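Casell Repair and Reuse Program
Progress report to the Wouters Fund, period ending September

The program has now finished its second quarter in the Dranmont building. Opening hours settled at four afternoons a week after the summer, and the waiting list for the mending course is down to two people.

Textiles are still the largest part of the intake. We took in 790 kilos of household linen and clothing against a target of 1000 for the period. The shortfall comes almost entirely from July, when the Kimumow collection point was closed for roof work. Maarten Boersma has agreed to a second pickup there each month until the end of the year, and the September loads were back to their spring level.

Sorting is done the same day where we can manage it. Items fit for sale go to the shop rail, worn cotton is cut for cleaning cloths, and the rest goes to the fiber buyer. The buyer lowered the price for mixed bales in August. Mirjam Martens has asked two other firms for quotes and expects answers next month.

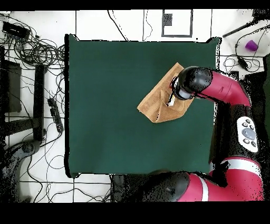 The mending course ran twice. Both groups were full, and most people stayed through the last session. Darnell Abernathy taught the evening group and wrote new handouts on hems and zippers, which the afternoon group will also use from now on. Two of the older sewing machines need new motors — we would like to move money from the printing line to cover this, and ask for your approval.

Staffing changed once. Dirk Claeys left the shop counter in August and Mizanur Dissanayake took over the same hours. The handover took a week and the shop stayed open.

Spending is within budget except for transport, which is over because of the van rental in July. A corrected table is attached, along with the lease renewal for Dranmont. The landlord wants it signed before the end of the coming quarter, with the rent unchanged and the heating billed separately.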